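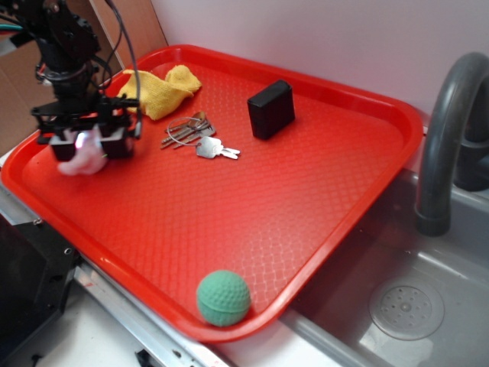 I have been trying to have a landing spot for my stuff for years. When we moved in I bought a lovely ceramic bowl from a craft stall in Hukow, put it by the front door and felt terribly grown up for a week. Then it filled with receipts and a dead torch and I started dropping my keys wherever I happened to be standing, which for me is nearly always the kitchen.

So this June I gave in and went with it. If everything ends up in the kitchen anyway, it might as well have a tray!

Mine is red plastic, the sort you'd carry your chips on in a school canteen, with a raised rim and rounded corners and a bumpy texture all over the bottom. I love the texture. Keys don't go skating off when you chuck them down (and I do chuck them down). It's also very, very red, so even at seven in the morning with one eye open I can find it.

The rule is that anything small without a home goes on the tray, and the tray gets sorted before bed. It takes me almost 4 minutes if I don't get distracted. At the moment the regulars are the keys, a yellow cloth that I'm forever scrunching up and leaving about, and the pink bunny. The bunny is a keyring charm and in theory should be on the keys, but it made them so bulky I couldn't shut my coat pocket, so the two of them have separated. 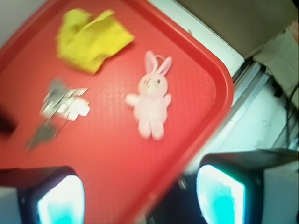 Aoun left a comment on my last tidying post saying that a tray only works if it's too small, and that the moment you can fit the post on it you've lost. Theirs is barely the size of a paperback and lives on a shelf, and they reckon a big one by the sink is just a worktop with edges.

I've been chewing on that ever since, because it's a fair point and I did feel a bit seen. Mine is big. The post has been on it. So has half a lemon. But I tried a little dish before this (two of them, in fact, one each side of the kettle) and all that happened was that things piled up next to the dishes and I felt cross with them.

What has helped is spreading things out. If I can see red between everything, it's fine. Once things start touching, it's time for a clear-out, even if it isn't bedtime yet. Cloth towards the back, keys somewhere I can grab them, bunny wherever the bunny likes. 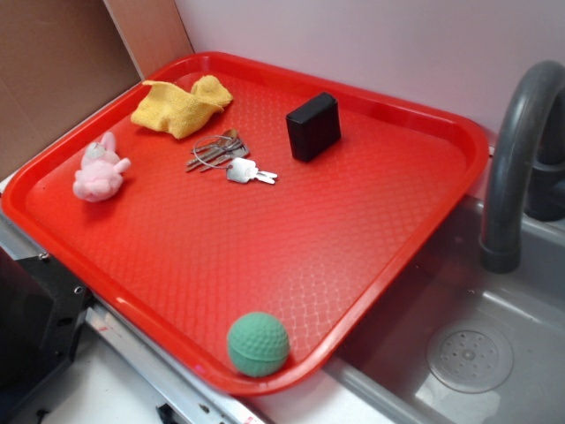

The other thing I'd say is have it near the sink if you can. I know, I know, water. But plastic doesn't care, and a tray that can be wiped down in two seconds gets wiped down, whereas my poor ceramic bowl had a layer of fluff at the bottom that I'm still not ready to talk about. I do keep my phone off it when I'm washing up.

Next on the list is the drawer under the kettle, where I found a bus timetable for Skillusau and a battery charger for a camera I no longer own. Wish me luck with that one. I may be gone some time.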